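# Randomizing a simulated arm scene, step by step

If you train a policy in simulation and it falls apart on the real arm, the look of the scene is the first thing I'd poke at. Domain randomization is such a fun fix – you let the simulator repaint the world over and over until the policy stops caring what color the floor is! Sólveig Norðdahl and I wrote this up for the Trekisico scenes, but the steps carry over to most setups with a small arm.

## Before you start

You need a scene that already runs with plain colors, and a task the arm can finish there. Save a copy of it. Ours is called `thaler_base`, and every test below gets compared against it.

## 1. Split the scene into two lists

Put everything the policy must react to in one list (the arm, the board, the parts on the board). Everything else goes in the second list: floor, mat, walls, edging, lights. Only the second list gets wild changes. The first one gets gentle color shifts and nothing more.

## 2. Randomize the floor and mat

Pick two colors for the mat squares and draw them fresh at each reset. Turn the mat by a random angle too, up to 40 degrees. Add some gloss. Shiny squares look silly and they work wonderfully, as real tabletops throw reflections all over the place.

## 3. Move the lights

This step gave us the biggest jump. Place 2 lights per episode, each at a random height, and keep the shadows hard. We had soft shadows at first, and the policy got lost whenever a strong shadow crossed the mat.

## 4. Jitter the camera

Shift the tilt and position a little at each reset. Keep the board in view, or you'll spend an evening chasing a bug that is only a bad crop. (I did.)

## 5. Run it

Start with 50 episodes and look through the first image of each one. If they all feel alike, your ranges are too narrow. Once you like the spread, go up to 700 and train as usual.

Emil Aebischer suggested saving the random seed with every episode – do it! Replaying one odd failure with the same lights and colors is worth the extra line in your log.
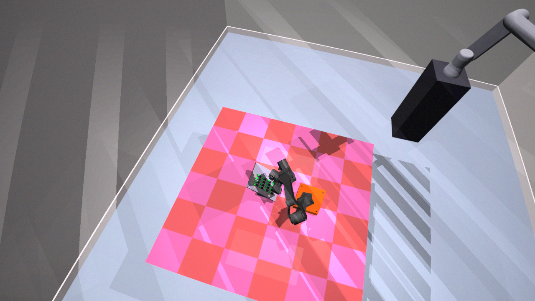
**Should I randomize friction and mass at the same time as the visuals?**

Leave them fixed for the first round. Get the visual changes working, check the policy against your base scene, and then add friction and mass one after the other.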